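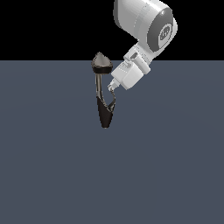
Sim view, Monday, finger on the loop handle. Fukuda scene, default floor.

Picking up where I stopped before lunch. The controller mapping is finally sane (thank you, Tuva!) and I've been teleoping the arm in sim all afternoon, trying to get clean demos of the handle approach. The part is the dark one with the cone cap that Hideaki modeled for us, and I have opinions about it now. It's black and shiny all the way down below the cap, the loop is skinny, and from the default camera the loop and the stem run together until you get the gap between them lined up just right. I spent the first half hour coming in way too high and poking at the collar.

What works for me: come in from the right, wrist angled down and left, and aim the fingertip at the top of the loop. Don't aim for the middle of the loop. I know the middle looks like the obvious target, but from there any little wobble in my hand turns into a bump against the stem. Touch the top first, stop, breathe, then go on. The stop matters for the recording too, I think. Tassanee's segmenter looks for low speed to split approach from contact, and when I roll straight through she gets one long mush of a segment and has to cut it by hand (she has mentioned this to me).

Recording settings so I don't have to dig for them again:
- controller scale 4 to 1, so 4 cm of my hand is 1 cm of gripper
- episode cap 4,000 steps, which is plenty unless I get lost
- part pose fixed for now, gravity off on the part
- saving to the Zoltmont share, folder "loop_touch_b"

About the gravity thing. Tsutomu asked why the part isn't standing on anything, and yes, I know, it's pinned. I want to get the approach right before dealing with it swinging or tipping over. Once the demos look decent I'll turn gravity on and put a stand under it. He thinks the policy is going to learn to lean on the part, given that the part never pushes back by moving. He may well be right! Izzati suggested a soft spring on the pin as a halfway step and I like that a lot better than going straight to the stand. Trying it tomorrow if the physics doesn't blow up.

Did 5 keepers in a row right before coffee, then got cocky and started going faster. Those are all junk. There's a jerk near the end of each one where I overshoot and pull back, and the trace looks like a fish hook. Deleted them. Rule for myself: if I had to back off, it doesn't get saved, even if the contact at the end is fine. We kept a bunch of those in the Farov set and ended up with an arm that overshot and backed off every single time, very faithfully.

The target is 128 episodes before we train anything. I'm at nearly a quarter of that, and my right thumb is complaining. Hideaki has offered to take a block, which would be great, and it'd be good to have a second person's style in there anyway. He comes in with the wrist flatter than I do. Tassanee wants the operator tagged in the metadata so we can split on it later, so PLEASE fill in the operator field, everybody, it doesn't carry over when you restart the viewer.

Still open:
- second camera, lower and more to the left, so I can see through the loop. Tuva has a preset from the Ornton job she'll dig out.
- make the part less black? Even a lighter gray on the loop would save my eyes. Hideaki says one line in the material file.
- haptics buzz on contact comes late, I feel it after I've already seen the touch. Ask Tsutomu if that's the network or the driver.
- start pose is too close. I'd like more travel before the part so the approach has some variety in it.

Stopping at 5:40, viewer left open, please don't close it, the camera position isn't saved.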